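Oltareo Help Desk
Ticket 178: Bookings showing up one hour late in the shared calendar
Status: Solved
Opened by: Fatima Hlongwane
Handled by: Karabo Sibiya
Category: Calendar and reminders

Fatima Hlongwane wrote:

Hello, and I hope I'm in the right place, because I went round the help pages twice before I found the button for opening a ticket. I run the bookings for a small music school called Trarnley. We have eight teachers, one upright piano that everybody fights over, and a shared Oltareo calendar that has been a blessing to us for the most part.

Since we came back in January, any lesson I enter from the office computer lands one hour late on the teachers' phones. I type in 3:00, I see 3:00, I save it, and Mpho's phone tells her 4:00. Last Saturday she walked in with her coffee to find a little boy and his grandmother who had been sitting in the hallway for most of an hour. They were very sweet about it, but I was mortified.

Things I've tried so far: signing out and back in, restarting the office computer, deleting one lesson and putting it in again (same result), and asking my nephew, who told me to restart the computer.

Karabo Sibiya replied:

Hi Fatima, you're in exactly the right place, and I'm sorry about the boy and his grandmother. Please pass on our apologies if they come back, and I do hope they come back!

An offset of exactly one hour nearly always means that two devices disagree about the time zone, so let's start there. Could you open Settings on the office computer, go to Region and Time, and tell me what it says under "Calendar zone"? Then have Mpho do the same on her phone. There's a second setting lower down called "Follow device," and I'd love to know whether it's on or off in both places.

One more question while I think of it. Do lessons entered from a phone show up correctly on the office computer, or are they off too?

Fatima Hlongwane wrote:

Thank you for answering so quickly. The office computer and Mpho's phone both have the same calendar zone, and it's the right one. "Follow device" is on for the phone and off for the computer. I turned it on for the computer, saved, and put in a test lesson at 10:00. Mpho got 11:00. I turned it off again in case I was making things worse.

Lessons entered from a phone are fine everywhere. I tried three of them to be sure, and then had to explain to Lungile Adams why she had suddenly been given three extra cello students.

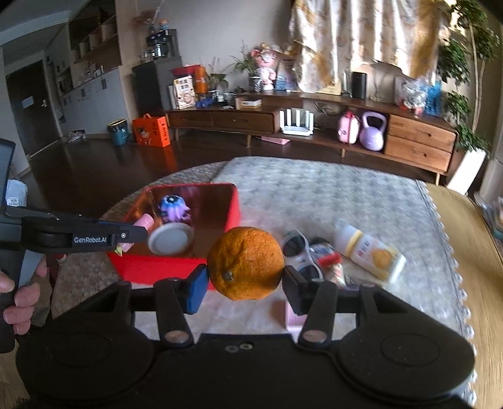
Calendar and reminders > Time zones > Imported calendars

Karabo Sibiya replied:

Thanks, Fatima, this helps a lot, and please tell Lungile she's off the hook. I've moved your ticket to the imported calendars group, and you'll see the new label at the top of this message. You don't need to do anything about that.

What caught my eye is that phone entries are fine and only the office ones drift. When you add a lesson at the office, which calendar name is showing in the small drop-down next to Save? I have a feeling it may be one that was brought in from somewhere else. Imported calendars carry their own zone, tucked away from the main settings, and that zone wins over everything else. It's a bit of an old corner of the program and I've grumbled about it to the developers more than once.

Fatima Hlongwane wrote:

Oh dear. It says "Jokden copy." Jokden was the scheduling program we used before you, and Karabo Khumalo (our guitar teacher, no relation to you as far as I know) brought everything over for us during the winter break. I had no idea we were still saving into it. The names are cut short in that drop-down and I never looked at it properly.

Karabo Sibiya replied:

Always nice to meet another Karabo, even secondhand! And that's our answer. Please try these steps in order:

1. On the office computer, open Calendars and click the gear next to "Jokden copy."
2. Choose Advanced, then Zone. I expect it will be set one hour off from yours.
3. Change it to match your main calendar. When it asks "Keep clock times or shift events?", choose Keep clock times.
4. Press Save and leave the window open until the bar reaches the end. With 40 or more lessons this can take a few minutes.
5. Ask one teacher to pull down on the calendar on their phone to refresh it.

Before step 3, please use Export to save a backup. I'm a worrier.

Fatima Hlongwane wrote:

Backup saved, zone changed, and it was off by an hour just as you said. The bar stopped moving at 13 percent for so long that I went to make tea, but it had finished when I got back. Mpho refreshed her phone and the 3:00 lesson says 3:00. Lungile and the other Karabo have checked theirs as well and everything matches.

Is it safe to keep using "Jokden copy," or should I move it all into the main one?

Karabo Sibiya replied:

Wonderful news! It's perfectly safe to keep using it now. If you'd like to tidy up, you can merge it from the same gear menu, but I'd pick a quiet evening for that. I'll mark this one solved, and if you reply here within the next while it will open right back up and come to me.

Fatima Hlongwane wrote:

I'll do the merge over the next school break, then. Thank you for being so patient with me, and Mpho says thank you too.

Ticket closed by Karabo Sibiya
Related articles: Merging two calendars / Changing the zone of an imported calendar / Exporting a backup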